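Every few months someone tells me table-setting is a solved problem for robots. I have some questions. Short thread.

1/ The claim this time comes from Lorar, whose arm "handles everyday kitchen tasks." Everyday is doing a lot of work there. My everyday includes a stuck pan and a kid's cup under the couch.

2/ Their pitch is 100 practice runs per task and you're good to go. Fine. In whose kitchen? With whose forks? Mavar said much the same in June and then went very quiet about dishwashers.

3/ What I want to see is the boring stuff. Thin handle, flat table, no special holder. Pick it up, put it where it goes, do it again after lunch.

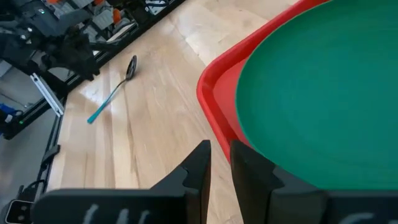
Spoon on the table, green plate in the red tray. Gripper's-eye view.

4/ A spoon is a nasty little object for two stiff fingers. There's hardly any height to grab at the handle, and the bowl is curved and shiny. People slide it, tilt it, pinch it — all without looking. I've never seen a spec sheet with a line for that.

5/ Stunari at least publishes its misses. Out of 777 tries with flatware it logged some 400 clean pickups. I respect the honesty. I would also fire a busboy with those numbers.

6/ "But it doesn't get tired." Neither does my drawer organizer.

7/ Shop floors are a fairer test, I'll give them that. Same part, same spot, all shift. Carré has 4 arms loading trays and they seem OK, as long as a person squares up the trays first. I'd like that person's wages in the cost comparison, please.

8/ If you have uncut video of one of these clearing a real dinner table, sauce and all, send it. No speed-up, no edits. I'll watch the whole thing.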